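The big white bowl has a home!

Okay, I know. A dish rack. But I have been grinning about this one since breakfast, so you get a whole post about it.

Our kitchen here in Wultham has hardly any counter, and for ages all the washing up dried on a folded tea towel next to the sink. Plates leaned on mugs, mugs slid into the toaster, and the towel was soaked by the second pan. Every evening I'd tell myself I would sort it out, and every evening I'd go and sit down instead. Then last weekend I was in Redel for something else entirely, walked past the housewares place by the bus stop, and there it was - a plain gray plastic rack for 17 dollars. Sold!

I tried it by the sink first and hated it there (the faucet kept bumping my elbow, don't ask). So I dragged everything over to the brown wooden table by the wall, and oh, what a difference. There's room to put things down! There's room to pick them up again!
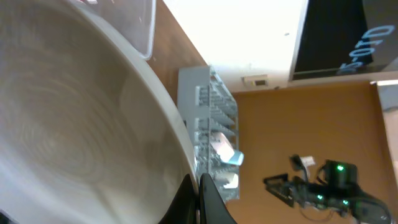 The big bowl, the new rack and one clear plastic tub on the table.

I love all those thin little slots. Small things stand up in them and stay put, and I can grab one without setting off a landslide. The bowl is far too wide to go in, so it gets the spot right alongside, which suits me fine. I use it for bread dough, popcorn, salad for a crowd, and once for soaking a sweater. It used to live on top of the fridge and I needed a chair to reach it.

A few things I'm still working out. I want a thin mat underneath to look after the wood - maybe cork, maybe just a bit of old bath mat cut down. The clear tubs need a proper place too, and so do their lids, which seem to go missing in this house at a frightening rate. And I'd like a hook on the wall for the dish brush before December, when we'll have a full house and the washing up never stops.

Bread tonight, I think. The bowl is right there, after all!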